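Trandarthorpe Household Water Use Tables
README, release 6
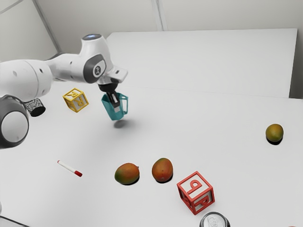
Rendered scene: a turquoise pitcher held above a white tabletop.

Overview

The Trandarthorpe tables record domestic cold water use at the level of single draws. A draw is one continuous period of flow at a metered tap. Each draw has a start time, a duration, a volume, and a use label entered by the household. The tables were built for work on demand forecasting and leak detection in small supply networks.

Contents

draws.csv: one row per draw
households.csv: one row per household (114 rows)
meters.csv: meter type, install month, calibration offset
diary_codes.csv: use labels and their definitions
excluded.csv: 1,123 draws removed from the main table, with a reason code

All files are UTF-8, comma separated, with a header row. Missing values are empty fields. Zero is a valid reading and is never used as a placeholder.

Fields in draws.csv

draw_id: integer, unique across the release
household_id: key to households.csv
meter_id: key to meters.csv
start_local: local clock time, HH:MM:SS
day_index: days since the household joined the study
duration_s: seconds, one decimal place
volume_ml: milliliters, after calibration offset
use_code: key to diary_codes.csv, may be empty

Calendar dates are withheld. Season can be recovered only to the month, through the install month in meters.csv.

Collection

Meters were fitted at the kitchen tap in every household and at the bathroom basin where the pipework allowed it. Readings were held in a local buffer of up to 256 draws and sent to the base unit overnight. If the buffer filled before transfer, the oldest draws were overwritten. Affected days carry the flag BUF in households.csv and should be left out of daily totals.

Use labels come from paper diaries, matched to draws by clock time. Container filling (code CF) covers pitchers, kettles, buckets, and watering cans. Diaries did not separate these, so CF cannot be split further.

Known problems

Draws shorter than two seconds are undercounted on the Zivgate meters. The Iyengar meters do not show this.

Six households changed meter type partway through. Use meter_id, not household_id, when applying your own calibration.

The December install group has late diary entries. Matching for that group used a wider time window, and the share of wrong labels is probably higher. We have not measured it.

Changes since release 5

Volume units changed from liters to milliliters.
Duplicate draw_id values in the Grararham subset fixed.
Reason code 4 in excluded.csv split into 4a (clock reset) and 4b (reverse flow).

Contacts

Table structure and exclusions: Myung-ja Nam
Meters and calibration: Riaan Lekota

Please give the release number and the draw_id when reporting an error.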